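Hi Farah,

Second update on the Girthorpe grant, covering the planner and the new simulation set-up. I've kept the maths out of it this time, as you asked! Most of our effort since the last report went into the wrist view, meaning what the arm gets to look at when it's close to a wall and hasn't much else to go on.

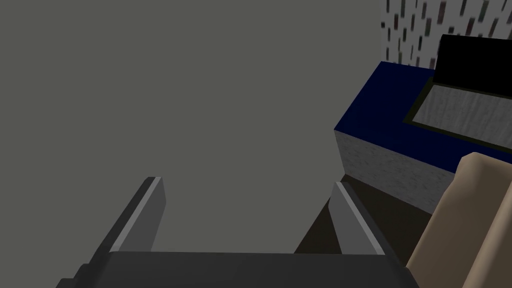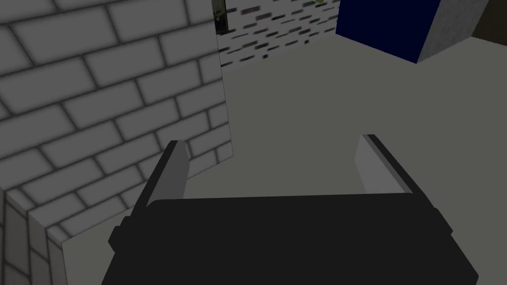
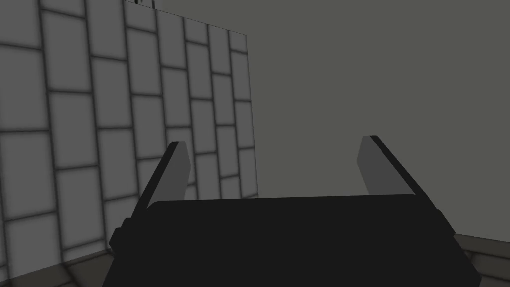 *Simulated wrist views, gripper open in all three.*

**Planner**

The old planner treated every wall as if it were a good deal thicker than it is. Safe, yes, but it meant the arm refused perfectly sensible moves near corners and sat there thinking until the timer ran out. Dagim has rewritten that bit so the safety gap now shrinks as the arm slows down and grows again when it speeds up. We ran 700 simulated approaches with the old version and 700 with the new one, same starting points for both, and timeouts dropped from 78 to four. I made him run it again (sorry, Dagim) and we got the same result.

All four leftovers are the same sort of thing – the arm starts with its elbow tucked in and the planner won't back out far enough to untuck it. I'd call it a known fault with a known fix, but the fix touches code that Zyanya is in the middle of changing, so it waits for her.

**Perception**

Slower going, I'm afraid. Plain grey walls are still a nuisance. When the view is mostly one flat colour the position estimate starts to wander, and it wanders confidently, which is worse than if it just gave up and told us. Brickwork is better for finding edges, but the pattern repeats, and now and then the matcher locks on one brick along from where it should be. Natália has added a check that compares the estimate with what the joint sensors say and throws out anything that disagrees by too much. It catches most of the brick slips. It does very little for the plain walls, and she'd like to try using depth there instead.

I'd like to give her the time for that. It does mean pushing the cupboard-door work back, which was down for May in the original plan. Could you let me know if that's a problem at your end?

**Tooling**

Mahlangu, our replay tool, is finally something I'd let another person use. You can load any run, scrub back and forth, and see the planned path next to the one the arm followed. Before this we were reading log files by eye, and I don't miss it. Oľga wrote nearly all of it, plus a short guide, and the folks at Herari have already asked for a copy. I've said yes in principle, once the licence wording is agreed with you.

One grumble: the simulator update broke our saved rooms and we lost a good few days putting them right. We've now pinned the version, and we won't move again until the Mestside trials are over.

**Money**

On budget overall. We've underspent on travel and overspent on computing time, mostly those repeat runs, and I'd like to move the one across to cover the other. The form is attached.

**Next**

- Merge Zyanya's changes, then fix the tucked elbow
- Natália's depth trial on plain walls
- First runs on the real arm at Mestside, slow speed only
- Licence wording for Mahlangu (needs you, please)

The real arm is the part I'm nervous about. Simulated joints do as they're told, and the Mestside one has a bit of play in the wrist that we haven't modelled yet. Dagim is going over to measure it before we plug anything in, and I'll send you his numbers as soon as I have them.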